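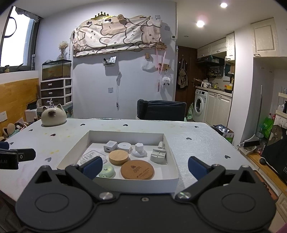 Home > Storage > Desk & Tabletop > Trays

Reading time: 1 min

Lodholm Catch-All Tray, white

Plain rectangular tray, raised sides so nothing rolls off. For the table that collects everything. Charger block, little jars, coaster, the round tub you keep meaning to put away. All in one place, lift it and wipe the table, done.

- White only for now. Gray one from Clostia is discontinued, sorry, pls stop asking
- Sides high enough for small jars, low enough to see whats in there
- Wipes clean with a damp cloth. No dishwasher
- Sold as tray only, contents not included

Item no. 409. Ships in 4 working days from Dirnport. Over 3000 sold, mostly to people who came back for a second.

Tip from Jacqueline Poulain in our store: tall stuff at the back, coaster at the front where you can reach it with a cup in your hand. Big ceramic jars stay next to the tray, they eat up all the room.

Returns fine if unused, keep the reciept. Next delivery in July, order before noon for same day packing.

Contact | Shipping | © Joly Home Goods | Back to top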